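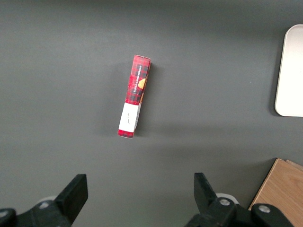 2025-09-01

Long day, good day, sore back from leaning over the table. I told myself I'd keep this diary going through the whole study, and I've already skipped most of the summer, so let's see how far I get.

The shortbread results are in! Leire Aguirre and I have been arguing for weeks over whether the wrist camera is enough by itself when a box is lying on its long thin edge. She said it would be fine. I said the policy would go for the middle every time, tip the thing over and then sulk. We ran 60 grasps this morning with the old training set and 60 after lunch with the new one, same box, same table, and I moved it to a new angle before every go (a list of angles drawn up beforehand, so I couldn't be kind to it). The old set got 31. The new one got 484 extra demonstrations thrown at it and managed all but 20, so 40 out of 60. I'd wanted more, if I'm truthful, but it's a proper jump and I did a silly little dance by the kettle.

What really cheered me up was how the failures changed. With the old set it closed too early, still up high, and clipped the top of the box. This afternoon nearly all the misses came when the box was leaning over to the right, with its far end pointing towards the white tray. The fingers came down square to the table when they should have turned a touch to match. So it's a wrist rotation problem now, and I know how to go after that! Sipho Le Roux thinks we simply haven't got enough tilted examples. I went back through the demonstrations over tea and he may well be right, because I did a lot of them myself and I do tend to put things down straight. Annoying.

Leire still wants to blame the tartan. Her idea is that all those checked lines give the network too many edges to latch on to, and it can't tell which ones belong to the box. I said fine, let's wrap one in plain brown paper and do the same 60 angles. If the tartan's guilty the plain one should do better on the tilted ones. She's agreed, and she's bet me a lunch.

Otis (our name for the arm, I didn't choose it) behaved itself apart from one wobble before lunch when the logging dropped out and I had to repeat two goes. I've marked them in the sheet. I must remember to tell Sipho which two, as he does the tidy version of the numbers and he hates surprises.

Still to do: brown paper, more tilted demonstrations, and write down the lighting properly this time. The shadow falls to the right of the box, and I'd like to try it with the lamp moved over to the other side. The Vokbridge talk is in November, so there's time if I don't dawdle.

Home late, beans on toast, now bed.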